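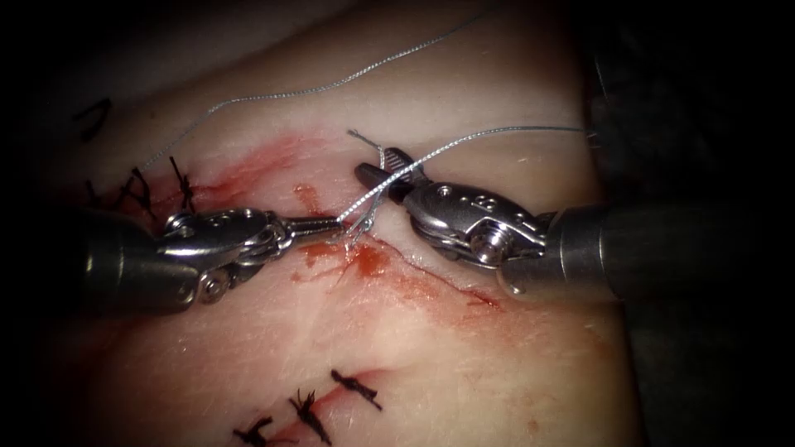
Flondum Opens Suturing Cell Service Program for Training Labs

FLILLDEN, 28 June 2025 – Flondum, a service company for surgical robots used in teaching and research, announced today a new maintenance program for suturing cells. The program is called Rakmont. It covers the instruments, the cables and the practice pads of one cell under one agreement, and it will be open to outside laboratories from August.

A suturing cell is a small installation, but it needs regular care. The two instruments must meet over a soft pad and pass a thin thread between them. If the jaws close with a little play, or if a wrist joint answers late, the thread slips and the knot can not be tied. Many laboratories call for service only when this happens. Rakmont proposes to check the cell before each working block, with a short procedure that the laboratory staff can learn in one day.

The procedure was prepared at the Flondum workshop in Flillden by a team under the service engineer Ánh Phí. During the preparation the team kept a log of 982 knots. Of these, 583 were tied with instruments that had passed the new check on the same day, and the remaining ones were tied before the check was introduced.

"We wanted to know which small faults come first," said Ánh Phí. "In our log it was most often the jaws, and after this the pulleys in the wrist. When the operator looks at these places each morning, he learns how a good instrument looks, and later he sees the difference quickly."

Jaws and wrist

The check begins with the instrument tips. The operator closes the jaws on a piece of suture thread and pulls by hand, first along the jaws and then across. The thread should hold in both directions. After this the wrist is moved slowly to each end of its range, and the operator looks at the pins and the ribbed joint for thread fibers, which are removed with tweezers and a soft brush.
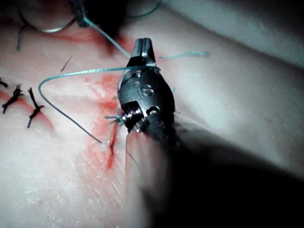
Closed jaws holding teal suture thread beside the incision on a practice pad.

The last part of the tip check is a real stitch. One instrument holds the thread and the other makes the loops, and the knot is laid down over the cut. Flondum recommends to do it on a used pad, with older stitches left in place, so that the new knot can be compared with them. A pad should be changed when the stitches begin to tear its surface.

Cables and arm

The second part of the program concerns what is under and behind the arm. Power and signal cables are followed by hand from one end to the other. Spare length is coiled and hung up, so that it does not lie where a chair can roll over it. Connectors on open circuit boards are pressed lightly, and the operator looks for the status light before the arm is switched to motion. The arm is then driven through its full range at 10 percent speed while a second person watches the cables. 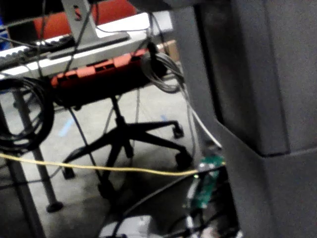 Availability and training

Rakmont agreements can be signed for one cell or for several cells at the same address. Each agreement includes 2 visits per year by a Flondum engineer, one training day for the laboratory staff, and a printed log book. Replacement instruments and pads are invoiced separately.

The first outside customer is Lytvynenko, a training center for surgical assistants, where the staff will receive their training day in August.

"Our people are good with needle and thread, but they did not have a routine for the machine," said a representative of Lytvynenko. "Now they will have a page to follow."

About Flondum

Flondum maintains and repairs robotic instruments for teaching and research laboratories. The company has its workshop and its parts store in Flillden.

Press contact: Flondum, Service Department, Flillden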